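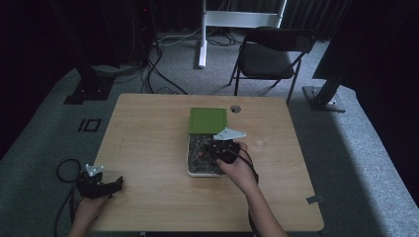

Home & Hobby > Sorting and Storage

How to sort a big box of mixed small things?

Posted by Marta Tymoshchuk, Jun 12, 2020

Hello everyone. My uncle moved to a smaller apartment and he gave me a big box from his garage. Inside are screws, washers, small stones from his aquarium, bits of wire, pieces of plastic and a lot of dust. I think it is more than 1000 pieces. I don't want to throw everything away, because some of the screws are good brass ones, but I tried for one evening and my back hurt and I finished almost nothing. Is there a method which is not so slow? I have a normal table and a few jars with lids.

Olesia Kushnir

I did this with my father's button and bead collection, so maybe it helps. Do not pour out the whole box. Take one cup at a time and put it in a shallow tray with a light color, so the dark pieces are easy to notice. Make only a few groups in the beginning — metal, stone, plastic, trash. The exact sizes can wait for another day.

For iron pieces, put a magnet inside a thin plastic bag and move it slowly over the tray. Then turn the bag inside out and the pieces stay in it. Brass will not stick, so you must find it by eye. I work 30 minutes and then I stop, even if I want to continue. My sorting took me 7 evenings.

Lợi Sầm

just throw it out, screws are cheap

Orest Hutsuliak

I agree with Olesia about the cup, but I would remove the dust first. A kitchen sieve which you don't use for food anymore is good for this. Do it outside. The aquarium stones you can wash in a bucket and dry on an old towel, but please take the wire out before, it can have sharp ends.

One more thing about the jars: write the label on the jar and not on the lid. I mixed up my lids in August and had to open every one of them again.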